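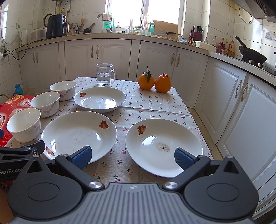

May 22, 2022
From: Leonilde Peixoto
Subject: Re: next book, and a mystery question

Yaneth Huaranga wrote:
> I'm on chapter 11 of Somodgate and already sure it was the brother-in-law.
> Does anyone else think the ferry timetable is a cheat? And should we do
> the second one next, or take a break from the series?

Oh Yaneth, I was so happy to see your note, and I won't say a word about the brother-in-law (I'm biting my tongue as I type!). I read the last 90 pages in one sitting and let my tea go cold beside me, so you can guess how I feel about the book in general.

The timetable, though, I will defend. If you go back to chapter 2, where Inspector Shojaei is waiting for the ticket office to open, she reads the sailings out loud to her sergeant, and the late boat is right there in the list. I missed it completely the first time and had to go back and hunt for it. My sister thinks it's still a bit sneaky, and the two of us have been going back and forth over it all week.

As for what comes next, I'd vote for a break. The second one, Valico, is a slower book and a good deal sadder, and I think it would suit October better, when the evenings draw in. Could we try The Nasik Letters in the meantime? It's short, only 22 chapters and most of them just a few pages, and the library has the large print too.

Do write again when you get to the lighthouse part!

Warmly,
Leonilde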